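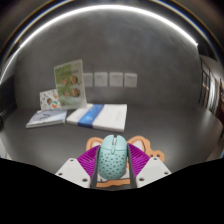
A sorting line is a row of work spots where mixed things are put into groups. At the Stellholm returns center in Arnitthorpe, the mixed things are items that customers have sent back: toys, lamps, books, cables, kitchen scales. Every item must be picked up, checked and put in the right bin. Some shapes are easy to hold. A book has flat sides. A computer mouse is harder, because its back is round, and a mint-green one with dozens of small holes in its shell gives a gripper less surface to press on. A gripper has to take it by the left and right sides, with one finger on each, and lift it straight up.

Who did this before?

Until April, people did all of it. Fourteen sorters stood at long tables. Each sorter picked up an item, turned it over, read the label and placed it in a bin. On a busy Saturday the center took in 3,712 items. One sorter could handle 120 items in an hour, if the items were small.

Now there are two robot arms at the first table. Each arm has a gripper at the end, the part that does the job of a hand. The arms pick up small items and place them in trays. The trays move on a belt to the people at the second table.

How does the arm know where to hold things?

It learns from examples. A person holds a gripper by its handle and picks up an item, and a camera on the gripper records the pick. Then the person does it again with the item turned a different way. The center used 700 recorded picks for its first group of items. A computer program called Rirell compares the recordings and works out which positions of the fingers go with which shapes.

The program does not know what a mouse is for. It finds edges and sides, and it finds the distance between them. If the distance is too wide for the fingers, the arm leaves the item alone and a yellow light comes on. A person then comes and moves the item by hand.

What do the people do now?

Some jobs changed and some stayed the same. Bhupendra Solanki was a sorter for six years. He now works at the second table, where he decides if an item can be sold again. He looks for cracks, missing parts and scratches, and he plugs in anything with a cord. The arms cannot do this work.

Tamsin Kereama records the picks. "Your wrist gets tired in a new place," she says. "Before, it was my back, from bending over the bins." She records for 100 minutes and then changes to a different task -- this is a rule at the center.

Naveen Mishra answers the yellow light. In the first week it came on so often that he stayed beside the arms all day. Soft things were the main problem, such as scarves and stuffed animals, which change shape when they are squeezed. Soft things now go straight to the people.

Did anyone lose a job?

This is a fair question, and many adults ask it too. The center did not send anyone home, but when two sorters left for other work, it did not hire new ones. There are now twelve people on the line. Tarun Grewal, who speaks for the workers in meetings with the managers, asked for the training to be given during paid hours. The managers agreed. He also asked for the arms to run more slowly when people are near them. That took longer to settle, and the slower speed started a month after the arms did.

Words to know

Gripper -- the part of a robot arm that holds things.
Pick -- one complete grab and lift of one item.
Belt -- a moving strip that carries trays from table to table.
Automation -- using machines to do tasks that people did before.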